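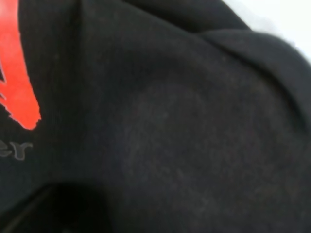

An afternoon at the Sandholm open day, and the laundry question

Apr 2, 2025

I have wanted a machine that folds laundry ever since my second child was born, so when Sandholm opened its workshop to visitors I drove the 80 miles and got there early (too early, they were still putting out the coffee).

Kofi Gbeho took our group around. He is patient and cheerful and let us stand as long as we liked at the folding bench, where I spent most of my visit. Towels, he told us, are close to solved. Square, flat, one color, corners where you expect them. Dark sweatshirt-type things are another story! Close up, a bunched black garment is mostly black on black, with a bit of lint and a soft ridge that could be a hood or a collar or just the cloth rolled over on itself. A patch of bright red-orange print helps some, he said, as long as it isn't tucked into a fold.

I asked how it did with the hard ones. In March they ran 100 dark garments and 16 came out folded well enough to put in a drawer. I laughed, and then I thought about my teenager's drawers and stopped laughing.

Kwadwo Ansah, who runs the shop-floor side, was more upbeat. His group has a machine called Norum sorting parts into bins for a customer in Badby, and he says it earns its keep there. Parts hold their shape, after all, and a sweatshirt has a new one every time you drop it.

So no, I won't be giving up my Sunday basket yet. Parking is behind the building, and the next open day is in the fall.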